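Shareholder voting portal: help desk log
Ticket 156
Status: Resolved
Raised by: Investor relations, Druvari
Handled by: Laimutė Avotiņš, Valum portal support
Subject: Proxy votes for chairman's re-election showing as "withheld"

Original message

Hello, we need a hand quite quickly please. Our annual meeting is in June and proxy voting opened this morning. Holders who come in through the Brestbridge nominee account can log in and see all the resolutions, but when they vote on resolution 4 (re-election of the chairman) the receipt says "withheld" whatever they pick. The other resolutions look fine. As you may have read, there has been a fair bit of argument over the dividend and over the chairman, so this is the one vote that everyone will be looking at. Two holders have already rung us and one was rather cross.

Reply, 10.40

Thanks for such a clear report, you've saved me a good half hour of questions! I've opened the test copy of your meeting and I can make it go wrong at will, which is a lovely place to start. Please don't close the voting or reload the resolutions for now. Could you send me the resolution file as it was loaded, and tell me whether anyone has changed the wording of resolution 4 since?

Reply from Druvari, 11.05

File attached. Yes, the wording was changed. The board wanted "for a term of one year" added after the chairman's name, so our company secretary's office edited it in the portal yesterday evening. Nothing else was touched as far as I know. The meeting page still has the old banner on it too, if that matters. 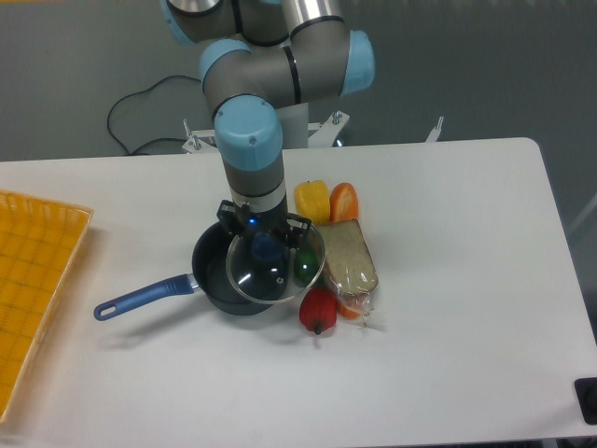 Robot gripper holding a glass lid over a pan

Reply, 11.30

The banner is a separate thing and won't touch the votes, so leave it up or swap it as you please (Settings, then Meeting page, then Banner).

Now the good bit. When a resolution is edited after loading, the portal gives it a new reference. Direct holders pick up the new one straight away. Nominee accounts work from a saved list called Leka, and that list still had the old reference for resolution 4. A vote came in, the portal couldn't match it to a live resolution, and it wrote "withheld" on the receipt. I was really pleased to find that the holder's real choice is kept in the message log, so we can get every one of them back!

Steps tried so far:
Logged in as a direct test holder, voted against on resolution 4. Receipt correct.
Logged in as a nominee test holder, same vote. Receipt says withheld.
Refreshed the Leka list on the test copy, voted again as nominee. Receipt correct.
Replayed the earlier nominee test vote from the log. Receipt changed to against, correct.

Reply from Druvari, 11.45

That is a relief. Our chairman's office is asking whether we can just tell people to vote again. Also, how many holders are we talking about?

Reply, 12.10

They can vote again if they like and the latest vote will count, but they shouldn't have to. There are 400 holders under the Brestbridge account and 28 of them voted before you spotted this. I can replay all 28 in one go. I do need a yes in writing from the company secretary first, and your registrar should be copied in, so that there's a proper trail if someone asks about it at the meeting.

Reply from Druvari, 13.20

Written yes from the company secretary attached, registrar copied. Please go ahead.

Reply, 13.50

Done! List refreshed on the live meeting at 13.30, nominee voting paused for 15 minutes while the replay ran, then opened again. All 28 votes now match the choices in the log and new receipts have gone out by email. The old receipts are kept on file, marked as replaced. I haven't put the for and against numbers in this ticket, as those should only go to the registrar before the meeting.

If the wording changes again, press "Refresh nominee lists" straight after saving. It's at the bottom of the Resolutions page and very easy to miss. I've asked our developers to have it happen by itself on save, and they're keen.

Reply from Druvari, 14.15

Just heard from the cross holder, whose new receipt is right. Thank you for the speed. Happy to close.

Closed by L. Avotiņš, 14.20. Linked to change request: refresh nominee lists on save.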